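The planner kept giving up on the motors

For most of October the pick planner on our two-arm sorting cell had one bad habit. It would find a small part, compute a grasp, start toward it and then cancel. The log said "no stable pose" and nothing else. I had 2,127 of those lines before I sat down to fix it.

The parts come in yellow bins, and the bins are glossy. A pale streak of light on the floor of a bin looks a lot like the side of a silver vibration motor, at least to our segmentation model. Each new frame moved the mask a little, the pose moved with it, and the planner decided the part was not stable enough to pick.
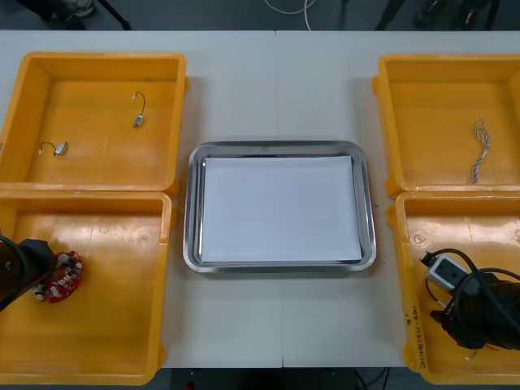
3 min read

I tried retraining first and it didn't help much. What did help was a dull change in the tracker. It now holds a pose for five frames and only replaces it if the new one agrees with the depth data. Fereshteh Pakzad suggested the depth check after reading my notes, and she was right to push for it.

The wires are still a problem. A motor lead is thin enough to drop out of the depth image, so the collision checker plans straight through it. For now I grow the motor mask by 3 mm before planning — crude, but it keeps the fingers from closing on the lead. The braided wire bundle needs its own grasp rule, and I haven't written that yet.

I also split the config by arm. Both arms used to share one file, and a speed limit I set for the circuit boards on the left was slowing down the connectors on the right.

Next job is the place step, starting with the drop height over the steel tray.

Last updated: October
5 comments · 40 shares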